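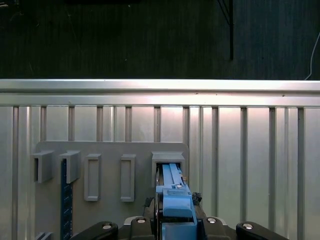 **Robots ready for some shop-floor chores, household work still out of reach, review finds**

SAMAU — Machines can now take over a limited number of repetitive tasks in small workshops, but they are not yet dependable enough for most work in the home, according to a review released in July by the Catacutan Institute for Applied Work.

The review covered 1,114 attempts at everyday tasks by robot arms at the institute's test hall in Samau. The tasks were divided into two groups. The shop-floor group included putting parts into sockets and holders, returning tools to a wall board, and moving finished pieces from a bench to a bin. The household group included folding towels, loading a dish rack and clearing a table after a meal.

Results in the shop-floor group were described as "encouraging within narrow limits." The arms did best when each part had a fixed place and the holder was shaped to guide it in. A beveled edge around an opening made a clear difference, the review states, as it allowed a part that arrived slightly off center to slide into position.

Household tasks produced weaker results. Towels and other soft goods were the most frequent source of failure, followed by wet dishes. The review notes that a kitchen changes from one hour to the next, and that the systems tested often stopped when an object had been moved between attempts.

"An employer who wants a part picked up and put in the same holder all day can have a serious conversation with a supplier this year," said Emmett Baptiste, director of the institute. "A family that wants the kitchen cleaned should expect to wait."

Stusura, a maker of metal fittings that advised on the shop-floor tasks, will begin a trial at its Samau plant. Two work cells will be set aside for loading and unloading small parts during the night shift. The company said each cell is expected to handle up to 450 parts per shift. Employees now assigned to the work will move to inspection and packing, and no positions will be cut during the trial.

Gunnlaugur Østergaard, head of production at Stusura, said the company had chosen the task with care.

"Our people do not enjoy this job, and it is hard on the wrists," Østergaard said. "We will keep a trained operator on the floor at all times. If a part jams, a person clears it."

Clitel, which sells cleaning and laundry services to hotels, also took part in the review but has decided against a trial for the present. In a written statement, the company said that sorting and folding by machine remained too slow for its needs and that it would look at the question again when the next results are available.

The review recommends that test results for household robots be reported by task, with failures listed separately from attempts in which a person had to step in. It also calls for longer trials in occupied homes.

The institute plans to repeat the household tests with 400 additional attempts, using the same towels, dishes and table settings. Printed copies of the review may be requested from its public information office.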